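Kosedmont Self Storage: Frequently Asked Questions

Updated Aug 29, 2025

Answers to the questions we get most often at the front desk. If yours is missing, call the office or stop in during office hours.
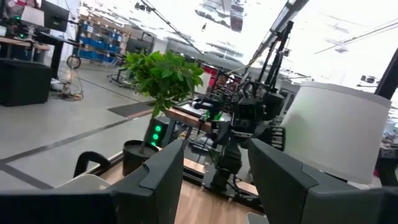
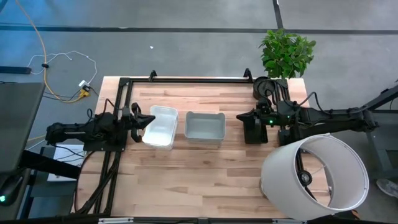
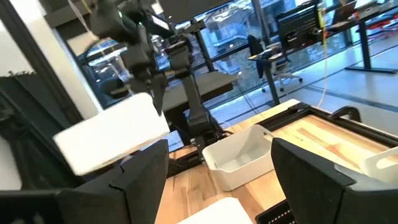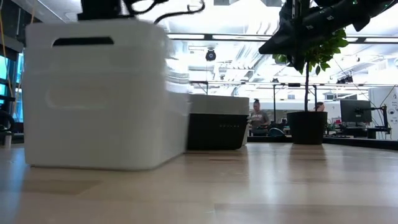

The light wooden tabletop, four views.

Renting a unit

What do I need to rent a unit?
A government-issued photo ID, a phone number and a card for the first month's rent. Businesses also need a copy of their registration.

What is the shortest rental?
One month. After that you rent month to month and can leave at any time with 23 days' written notice. Email counts as written.

Can I see a unit before I sign?
Yes. Ask at the desk and someone will walk you over. We do not show units in the last half hour of the day.

How large are the units?
The smallest is 35 square feet and the next size up is 60. Larger units are on the ground floor only, and there is usually a waiting list for them in December.

Can I change to a different size later?
Yes, if one is open. You pay the difference from the day you move. There is no transfer fee the first time.

Access

When can I get in?
The gate opens at 6 a.m. and closes at 10 p.m. every day, holidays included. Your gate code comes by text once the lease is signed.

My code stopped working. What now?
Check that your rent is paid, then wait a minute and try again. Three wrong entries lock the keypad for a short time. If it still fails, press the call button on the post.

Can someone else use my unit?
You can add up to 2 people to your account. Each one has to sign the access form in person and show ID. Elias Abou Jaoude handles account changes.

Packing and storing

What can't I store?
Food, live plants, animals, fuel, paint thinner, propane tanks, fireworks and anything with a wet battery. Tires are allowed, up to four per unit.

Boxes or plastic bins?
Either is fine. Bins with lids hold up better on concrete floors. If you use cardboard, put it on a pallet. We lend pallets free when we have them.

Are the units heated?
The indoor units in the Grolleo building are kept between 55 and 80 degrees. The drive-up units are not heated or cooled.

Do I need my own lock?
Yes. We recommend a disc lock. The office sells them, or you can bring one from home.

Billing

When is rent due?
On the first of the month. A late fee is added on the sixth.

Do I need insurance?
Yes. Many homeowner's and renter's policies cover stored goods, so ask your agent first. Otherwise you can add our plan to your lease.

How do I move out?
Give notice, empty and sweep the unit, and take your lock off. Rent continues until the lock is removed. For questions about a final bill, ask for Cosimo Gentile in the office.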